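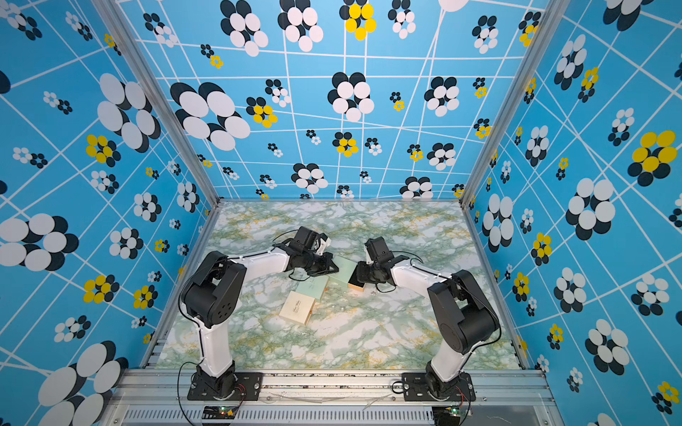 Recording sessions on the two-arm cell: frequently asked questions

Who can record?
Anyone who has done the Daline intro session. It takes 45 minutes and Hanyu Zou runs it most Saturday mornings. You don't need to know how to program.

How do I move the arms?
By remote control. You hold two handles at the desk, one for each arm, and the arms follow your hands. The trigger closes the gripper. Start with your hands close to the pose the arms are in, or the software will refuse to connect.

Can I just push the arms by hand?
Yes, in teach mode. We use it for setting start poses. Full demonstrations should be done with the handles so that the gripper commands get saved too.

How many demonstrations does a task need?
We ask for 200 per task. The small boxes task has 118 so far. Plan on almost an hour of recording, then take a break. Tired operators get sloppy with the grip.

Do the boxes have to start in the same place?
No. Move and turn them between runs. If they always start in the same spot, the robot learns the spot.

What if I drop something?
Keep going if you can pick it up again with the arms. A clean recovery is useful and should be marked "recovered" in Listora. If the item is out of reach, stop and discard the run.

Should I go fast?
Go at a steady pace. Long pauses get copied along with everything else. If you need to think, do it before you press record.

Can I use both arms at once?
Yes, but keep the grippers at least 4 inches apart unless you are passing an item across.

An arm stopped and won't move. What now?
Let go of both triggers, wait 5 seconds and press reset. If that doesn't work, press the red stop button on the desk and message Mingxuan Cai. Don't reach into the cell while the arms are powered.

Where do my recordings go?
They upload to Listora when you close the session. Check that the number of runs matches your own tally before you leave.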